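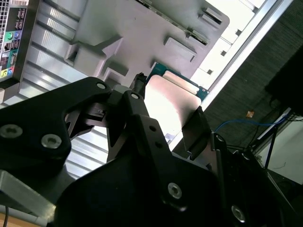
Wrist camera, CPU in the gripper, chassis behind it. Teleop demo, desktop teardown task.

1/ Notes from the desktop teardown demos, for anyone else collecting manipulation data on old PCs. Task for this batch: take a processor, move it clear of the open chassis, place it in a tray. Operator drives the arm by remote control. No scripted motion anywhere in the episode.

2/ Target was 100 usable demonstrations. Operators were Sarmīte Hunt and Priit Rebane, working off the same written protocol. The protocol was too short. More on that below.

3/ Grasp: one finger on one side of the chip, pad on the other, closing on the edges. We tried picking by the faces in August and gave up on it. The heat spreader is smooth and the part rotates as soon as the arm accelerates.

4/ Edge grasp has its own problem. Close too far and you load the substrate. Position control on the gripper with a hard stop set in software, plus a current limit as backup. Don't rely on the operator to feel it. There is no force feedback on our leader arm.

5/ The wrist view is the one that matters. The overhead camera loses the chip behind the gripper for most of the approach. From the wrist you keep the chip edge and the pad in view right through closing, so the operator can see whether the part is square before lifting.

6/ Downside of the wrist view: glare. A heat spreader is a mirror for practical purposes and the colour shifts with wrist angle. We lock exposure and white balance at the start of every session. Auto exposure hunts whenever the spreader turns toward the light, and then the same grasp looks like two different grasps in the data.

7/ Background clutter stays in. Cables, shroud, ports, whatever the chassis has. Balakrishnan Bhat trained an early policy on episodes with a bare grey mat behind the part and it fell over the first time it saw the inside of a case. Cheap lesson, could have been cheaper.

8/ Operator variance. Sarmīte comes in at a shallow tilt and corrects once. Priit comes in steep and makes several small corrections. Both succeed. Mixed together without labels, the policy averaged them and stalled above the part. We now store operator ID with each episode and condition on it in training.

9/ Pauses. People stop to think, and the recorder keeps going. Behaviour cloning copies the stop very faithfully. We trim any stationary segment longer than 2 seconds, except the settle right after the gripper closes, which we want kept.

10/ Recoveries are worth collecting on purpose. We added 16 episodes that start from a poor grasp: chip skewed against the pad, or held too near a corner. The operator sets it down, regrasps, carries on. Those episodes did more for the success rate than the same number of clean ones. I don't have a proper ablation yet, so weigh that accordingly.

11/ Rejected 7 episodes from the first pass. Most were late triggers, where recording started after the arm had already moved. The fix was a foot pedal and a line in the protocol saying to press it before touching the leader arm.

12/ Logging runs through Skustine, our in-house recorder. Joint states, gripper position, both camera streams, one clock. If your cameras and your arm are on separate clocks, sort that out before you collect anything. I've been asked to rescue a dataset like that and declined.

13/ Open item: RAM. Same arm, same fingers, but the latches need a push from the finger side and the current geometry is too broad to get at them. Emil Camenzind is drawing a narrower tip. Protocol v2 gets written once we've tried it.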